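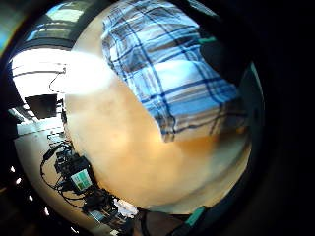
Fig. 3.1 A plaid shirt sleeve. Wide white and pale-blue bands, crossed by thin navy and medium-blue stripes.

CHAPTER 3
Plaids: Reading the Cloth Before You Cut

In this chapter you will learn to
find the repeat of a plaid in both directions
tell an even plaid from an uneven one
choose which lines to match and which to let go
work out how much extra fabric to buy

Key terms: warp, weft, sett, repeat, even plaid, uneven plaid, dominant bar, bias

Plaid is my favorite cloth to teach, and I hope that by the end of this chapter you'll be pulling shirts out of your closet just to look at the side seams. With a solid color you can cut a front and a back almost anywhere on the grain and they will get along fine. Plaid asks you to plan! Every line on one piece has to meet something on the next, and the lovely part is that the cloth itself tells you where to put your pins, once you know how to read it.

Start with how it's made. A woven plaid begins with colored yarns set up lengthwise on the loom, the warp, in a certain order: so many white, so many blue, two navy, and so on. The weft yarns then go across in an order of their own. Where a navy warp crosses a navy weft you get a solid navy spot, and where navy crosses white you get a softer, mixed shade. That is why a plaid made from only a few yarn colors can look so rich. The order of the colored yarns is called the sett, and the distance before it starts over is the repeat.

A printed plaid only borrows the look. Turn the cloth over: if the back is much paler than the front, you probably have a print. Prints can be perfectly nice to sew, but the lines don't always follow the grain, so check before you trust them.

3.1 Finding the Repeat

Lay the fabric flat and pick one line that is easy to spot, such as a thin dark stripe next to a wide pale band. Put a pin in it. Now travel across the cloth until you meet the same line with the same neighbors on both sides, and put in another pin. The space between the pins is the crosswise repeat. Do the same going up the length. Write both numbers down — they are often different, and students who measure only one of them tend to find out at the armhole.

For practice we use the Nendby shirting in your class kit, an 18-inch square with a repeat of 3 inches each way. You should be able to find it with a ruler and two pins. The Furico flannel in the same kit is harder, and more fun, because two of its stripes look alike until you hold them side by side.

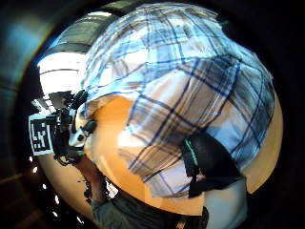
Color decides which line the eye follows, and it is worth giving this a few minutes before you reach for the chalk. Step back from the cloth and notice what you see first. That is your dominant bar. The shirt in the photograph has a white and pale-blue ground with dark navy lines and broader bands of beige and brown, so you have a real choice to make: do you match by the narrow navy, which is sharp and shows every slip, or by the wide tan and brown, which is more forgiving? I would pin on the navy and then check the bands. Look too at how the bands go darker blue and gray toward the right, where the cloth wraps out of sight. Shading like that will soften a small mismatch on the side of a body, but across a center front you get no such help.

Once you have your dominant bar, decide where it should sit. Most people like a strong lengthwise bar down the center back. Crosswise, keep the heaviest bar away from the fullest part of the chest or hip unless you want attention there (sometimes you do!).

3.2 Even and Uneven Plaids

Fold the cloth through the middle of a dominant bar. If the lines on the top layer fall exactly on the lines below, the plaid is even in that direction. Try it the other way as well. If either fold fails, the plaid is uneven, and your layout has to respect that, usually with all the pieces pointing the same way.

Before you go on
Take out pattern 2048, the Bezerra camp shirt, and mark the seam line, not the cut edge, at the notches on the front, back and sleeve. Then lay the front on your Nendby square and trace the nearest lines onto the tissue in pencil. Keep the tissue. You will need it for the layout in Section 3.3.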